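Do "Bluesign-style" Care Labels Change How People Wash Their Clothes?
Major project report, Consumer Textiles
Frida Riis
December 2025

Background

Wash less, wash cold, line dry. Most of us have read some version of this on a swing tag, and clothing companies are fond of saying that a large share of a garment's footprint happens after it leaves the shop. I started this project believing that. I still think it may be partly true, but I am much less sure that printing it on a tag does anything, and the material I was given to work from did not help.

The starting point was a leaflet from Pillidus, a knitwear label that sells mostly online and through two shops in Melbourne. The leaflet says customers who received the new "Wear It Again" label washed their jumpers 40 per cent less often. There is no footnote. I wrote to the company in August and was sent a slide deck, which repeated the figure in a larger font and added that it came from "our community". A second email asking how many people that was went unanswered.

What I wanted to find out

My question was a small one. If you give people a knit with the long label and other people the same knit with an ordinary care label, do they wash it differently? My supervisor suggested I also look at whether people can tell you accurately how often they wash anything, and this ended up taking over the project.

Previous work

I will keep this short as the full reading list is in the appendix. Studies of laundry habits lean heavily on surveys. People are asked how many times they wear a jumper before it goes in the machine and they give a number, and the number goes into a table. Diary studies are rarer and tend to be run for short periods. I found hardly anything that compared the two for the same households, and the exceptions were looking at towels.

Industry material was worse. Gornedeck, which makes a wool wash, has a web page stating that its product lets a garment last "up to 500 wears". I could not find out what counted as a wear, what counted as lasting, or whether anybody had worn anything. "Up to" would cover a jumper that fell apart in a fortnight.

Method

Participants were recruited through the noticeboard in the textiles building and a post in the course group, so they were mainly students and the people students live with. They already cared about clothes more than most, and this is a real weakness. I would expect a group like that to say the right thing about washing whether or not they did it.

Each person was given a plain dark knit from the same batch. Half had the long label sewn in and half had the standard one. They filled in a survey at the start, kept a paper diary for the trial period, and did a short interview at the end. The diary sheet had one row per day with boxes for worn, aired, spot cleaned, hand washed and machine washed. I left out a box for "lent to someone" and regretted it, as several people wrote that in the margin and then I had to decide what it meant.

I had planned to score pilling and felting at the end with a proper abrasion rating. The lab's light box was out of service for most of second semester, so I graded by eye against printed reference cards, under the fluorescent tubes in the workroom. I would not put much weight on those grades. I have reported them because leaving them out seemed worse.

The Chae scale, which is the one our department uses for self-reported care habits, was used for the survey section. I have doubts about it too. It asks people to agree or disagree with statements such as "I look after my clothes", and I have yet to meet the person who would disagree.

Results

The label made no difference I could detect. Both groups wore and washed their knits in much the same way, and the variation inside each group was far bigger than anything between them. Some people machine washed the jumper every time they wore it to work in a kitchen, fair enough. Others never washed it at all.

The gap between survey and diary was much clearer. Nearly everyone described themselves at the start as washing less often than their own diary later showed. This held for people with the long label and people without. In interviews the usual explanation was that the diary period had been unusual: hot weather, a new job, a dog. It may have been. But it would be odd for everybody to have had an unusual winter and spring.

Storage between wears mattered more than I had expected. People with a hook, a chair or some other halfway spot for clothes that were neither clean nor dirty tended to wear the knit again. People without one told me things went on the floor or the bed and from there into the wash, because by evening they could no longer remember which pile was which.

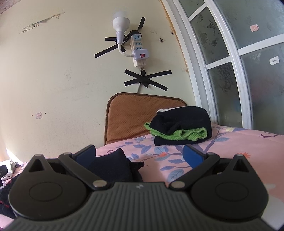

Figure 2. Dark garment folded on a bed.

I did not design the study to test storage, so I can't claim much for this. It came up in the interviews and I followed it – the diary has no column for where the jumper slept.

Discussion

It would be easy to write that labels don't work, and I don't think my results support that either. The trial was small and the participants knew they were being watched. A diary probably makes people think about washing far more than any label could. If the label had a modest effect, I might well have buried it.

What I would say is that the Pillidus figure should not be repeated without knowing how it was collected. If it came from a customer survey, my diaries suggest it would mainly measure how people like to see themselves. Wakum, the tag printer, now quotes the same number in its own sales brochure with Pillidus as the source, and I expect it will turn up in somebody's essay next year with Wakum as the source.

Further work

A longer diary, a third group with no diary at all, and a column for where the garment is kept. Also a working light box.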